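**To:** Randside Laundry & Mending list
**Date:** May 31, 2021
**Subject:** Re: Folding printed t-shirts for the Kindevley boxes

Replying to the message from last night, which I'm quoting so the questions stay next to the answers.

> I've got two bags of donated tees to get through and I'm not sure I'm folding them the way Kindevley wants. The sheet that came with the boxes says "print out, flat, one width," and that's all it says. Do I fold so the whole print shows, or just enough of it to tell what it is? Some of these have lettering right across the chest and it won't fit the width whatever I do.
>
> Also, is anyone ironing these? The sheet doesn't mention it. I did a few and gave up.

"One width" means the width of the box divider, so 11 inches. The sheet used to say that and the number got dropped when it was retyped. I've asked for it to be put back.

You don't need the whole print. Enough of it to recognize is fine. The people at the Kindevley end pull shirts by color first and size second, and they only look at the print when somebody asks for something plain. Wide lettering can wrap around to the back of the fold.

What I do:

1. Shirt face down, sleeves out, collar away from me.
2. Fold one side in to the middle of the shoulder, sleeve back on itself. Same on the other side.
3. Bottom hem up to just under the collar.
4. Fold once more, then turn it over.

If the print is low on the shirt, do step 3 in thirds and it comes out on top. Big sizes need thirds anyway.

A hard, smooth surface is better than a bed or an ironing board. The cloth slides and you can pull the wrinkles out with the flat of your hand before the first fold. Jersey that has been sitting in a bag wants to bunch up again, so I lay out three or four at a time and let them sit while I do the size stickers. 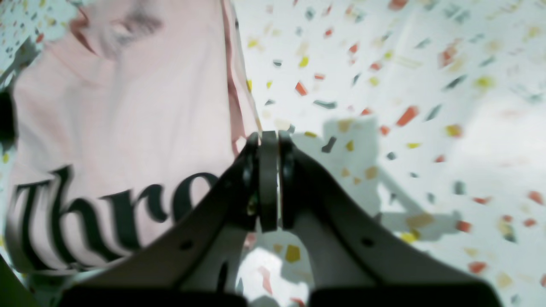
Foulkes wrote back on the ironing question when I forwarded it: no ironing, please. A hot iron on the old rubbery prints makes them stick to whatever is folded against them, and a few shirts were lost that way in November. Smooth by hand, and if a shirt is badly creased, hang it overnight and fold it the next day.

So that settles that. I had been ironing the pale ones myself and will stop.

Other things while I'm writing:

Boxes hold 30 shirts if they are folded flat and 22 or so if they aren't. Please don't force the lid. Start another box and write "part" on the end.

The total for the spring collection came to 836 pieces, tees and everything else together. The Bretia bags are not in that number yet – they came in damp and are being washed again.

Size stickers go on the outside of the fold, bottom right, never on the print. They take the ink off some of them.

Somebody turned in a bowling shirt with 1957 stitched on the pocket. It isn't a tee and it isn't going in the boxes. It's on the hook by the door at Randside if it was put in by mistake.

I still have spare dividers. Reply to me and not to the whole list if you want some.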